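Plastic tumbler

A plastic tumbler is a drinking vessel without a handle or stem, moulded in one piece from a thermoplastic and normally tapered so that the base is narrower than the rim. It is used in homes, canteens, nurseries and camping kits, and is sold singly or in sets of mixed colours. In everyday British usage the words "beaker", "tumbler" and "plastic cup" overlap. Catalogues tend to keep "cup" for thin disposable vessels and "tumbler" or "beaker" for those meant to be washed and used again.

Shape

The body is a truncated cone. The slope of the wall, known as the draft, allows the moulded part to leave the tool without sticking, and also lets one tumbler sit inside another. A steep wall gives a tall, narrow stack that is difficult to separate. A shallow wall gives a loose stack that leans. Many reusable patterns have a small step or a set of ribs inside, near the base, on which the next tumbler rests. This leaves an air gap and prevents the pair from locking together when put away damp.

The rim may be plain, rolled or thickened. A plain rim is usual on injection-moulded tumblers, where the wall is stiff enough to hold its shape. Rolled rims are found mainly on thin thermoformed cups. The base is commonly recessed by a millimetre or 2, so that the tumbler stands on a ring and does not rock on an uneven surface.

Materials

Polypropylene is the most common material for reusable tumblers. It is light, slightly flexible and resistant to cracking when dropped, but it scratches easily and may take up stains from tomato or squash. Polycarbonate and styrene-acrylonitrile are clearer and harder. Melamine, a thermosetting resin, is used for heavier beakers and is pressed, not injected.

Colour is added as a concentrate mixed with the raw pellets. The tint therefore runs through the full thickness of the wall and doesn't wear off, although strong reds and purples can fade after long exposure to sunlight. Single-colour sets were once the rule. Mixed sets became more usual as households took to giving each person a colour, a habit also found in nurseries, where it reduces the number of vessels washed in a day.

Sizes and ranges

Capacities are stated to the brim or to a filling line, and the two figures should not be compared directly. The Trimico range, sold from a list of picnic and nursery ware, included a child's beaker 90 mm high under pattern number 982. The same pattern was later offered by Obura in packs of 10, with the internal step moved lower down the wall. Stacks of the two versions do not mix well, as the older tumbler grips the newer one when pushed home.

Handling and display

Tumblers are carried in stacks, base down or rim down. Rim down keeps out dust but traps moisture on a flat shelf, and a slatted or ribbed surface is preferred for drying. A nested stack is separated by holding the lower tumbler still and turning the upper one slightly before lifting. Pulling at an angle tends to wedge it.

For display, a single tumbler is often raised on a low round plinth over a plain cloth. Black cloth suits bright colours such as blue and purple, but shows lint and fold lines, and is best pressed beforehand. The plinth should have a flat top wider than the base of the vessel. 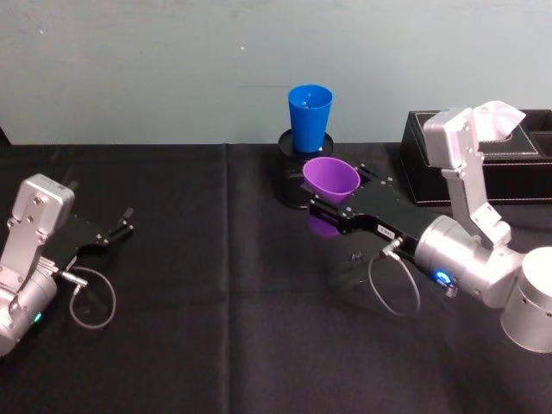 Stability on a plinth depends on the width of the standing ring and on how full the vessel is. An empty polypropylene tumbler weighs little and can be shifted by a draught or a tug on the cloth. Trerkska, a maker of shop fittings, supplied round stands with a thin rubber disc for the top, which improves grip without changing the height noticeably.

Care

Most reusable tumblers are marked as suitable for the top rack of a dishwasher. Repeated washing dulls the surface, and cloudiness on clear types is usually fine scratching or limescale. Limescale can be removed with dilute vinegar; scratching cannot be reversed. Tumblers with a split rim should be discarded.

See also: beaker; picnic set; thermoforming; melamine ware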